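庭の言い伝えをどこまで信じるか
2010年11月29日

庭をやるようになってから、人に教えてもらうことが増えた。ありがたいのだが、教わったことの半分くらいは怪しいと思っている。

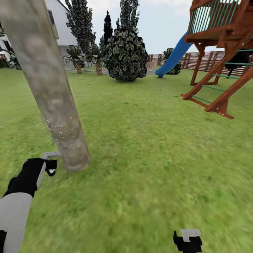
怪しいと思うようになったきっかけは、コーヒーかすである。かすを撒くと土が良くなる、ナメクジが来なくなる、猫も来なくなる、芝も青くなる。職場の人にも、義母にも、ホームセンターのレジの人にも言われた。毎朝コーヒーを飲む家なので、材料はいくらでもある。乾かして袋にためて、6月に花壇の片側だけに撒いてみた。反対側には何もしない。

結果は、撒いた側の二番目の株の育ちがあきらかに悪かった。ナメクジは両側にいた。猫は来た。しかも撒いたところに座っていた。

あとで図書館で調べてみると、発酵させていないかすをそのまま土に入れると、分解のときに窒素を持っていかれるとか、生育を抑えることがあるとか書いてある本があった。堆肥にしてから使えばいい、とも書いてある。ではなぜみんな「撒けばいい」とだけ言うのか。たぶん、捨てるものが役に立つという話は気持ちがいいからだと思う。気持ちのいい話は検査なしで通ってしまう。私も通した側なので偉そうなことは言えない。

断っておくと、うちの花壇ひとつで何かが証明されたとは考えていない。片側は塀に近くて日当たりが少し違うし、株だって最初から同じ大きさだったわけではない。これを会社の海老原昇さんに話したら「じゃあ何もわかってないじゃないですか」と言われた。その通りである。ただ、猫については確信がある。

次に、切り口の話。枝を落としたら必ず薬を塗れ、塗らないと腐る、というもの。実家の父はこれを固く信じていて、墨汁を塗る。近所には木工用の接着剤を塗る人もいる。専用の癒合剤を売っている店では、当然ながら癒合剤を塗れと言う。ところが、塗っても塗らなくても大差ないとか、切る位置のほうがずっと大事だとか書いている人もいて、そちらは枝の付け根のふくらんだところを残せとうるさい。

どちらが正しいか、私には判定できない。ただ、父の墨汁の根拠を聞いたら「じいさんが塗っていた」だった。じいさんの根拠はもう聞けない。実家の柿の木は元気だが、元気なのが墨汁のおかげなのか、柿が丈夫なだけなのか、塗っていない柿がとなりに一本もないのでわからない。父に一か所だけ塗らずにおいてくれと頼んだら、かわいそうだと断られた。

もう少し害のありそうなのが、活力剤のたぐいだ。先日、園芸の集まりで「Trotum」という液をすすめられた。薄めて根元にやるだけで、弱った木も芝もよみがえるのだという。2リットルで900円。値段はかわいいものだし、財布を出しかけた。

でも、もらったチラシを読むと、成分のところに「天然由来の活性成分」とある。天然由来といえば泥水だって天然由来である。使用前と使用後の写真もついていたが、使用前は葉のない木で、使用後は葉の茂った木だった。季節が違うのではないか。売り場の人に何月に撮ったのか聞いてみたところ、そこまではわからないとのことだった。感じのいい人で、こちらが悪いことをしたような気分になった。

だまされているとか、だましているとか、そういう話にはしたくない。売り場の人も自宅の庭で使っていて、本当に効いたと感じているようだった。弱った木に何かをやる。しばらくすると元気になる。放っておいても元気になったかもしれないが、やった人はやったことを覚えている。枯れた場合は「遅すぎた」ということになる。これでは外れようがない。

外れようがないといえば、カマキリの卵と雪の話もそうだ。卵が高いところにあれば大雪、低ければ雪が少ない。毎年この時期になると誰かが言い出す。今年は妻が物置の裏で一つ見つけて、「高い」と言った。何と比べて高いのかと聞くと、なんとなく高いと言う。探してみたら4つ見つかって、高さはばらばらだった。いちばん低いのはツゲの植え込みの根元近くで、これを信じるなら今年は雪がほとんど降らない。物置のほうを信じるなら埋まる。

記録はつけた。ノートに高さと場所を書いて、春になったら見返すことにしている。こういうことをすると妻は「夢がない」と言うが、私としてはかなり夢中でやっているつもりだ。

それで芝生である。うちの芝はあまり良くない。隣の沿道側に比べて、奥が薄い。これにも言い伝えがたくさんあって、冬の前に短く刈れ、いや長いままにしろ、砂をかけろ、砂はかけるな、米ぬかがいい、米ぬかはカビる。種を売る店のカタログには「Grostis」という品種がのっていて、日陰でも踏まれても平気、16週で一面が緑、と書いてある。どこの土地の、どんな天気の16週なのかは書いていない。北側の庭と南側の庭で同じ日数になるわけがないだろうと思う。

そう思いながら、小袋を買ってしまった。買ったからには、奥の薄いところを紐で区切り、半分だけに撒くつもりでいる。時期としては遅すぎるので春まで待つ。種袋は台所の引き出しに入れた。湿気るから冷蔵庫に入れろと義母に言われたが、これも本当かどうか。

疑ってばかりいると教えてくれる人がいなくなるよ、と前に言われたことがある。実際、コーヒーかすの一件を話してから、レジの人は私に何もすすめてこなくなった。少しさみしい。だから義母の冷蔵庫の件はすぐに反論せず、袋の中身を二つに分けて、片方だけ野菜室に入れてある。

そういえば、切り株の年輪は南側が広いから方角がわかる、というのもまだ確かめていない。公園に切り株がいくつかあるので、今度方位磁石を持って行ってくる。結果は気が向いたら書く。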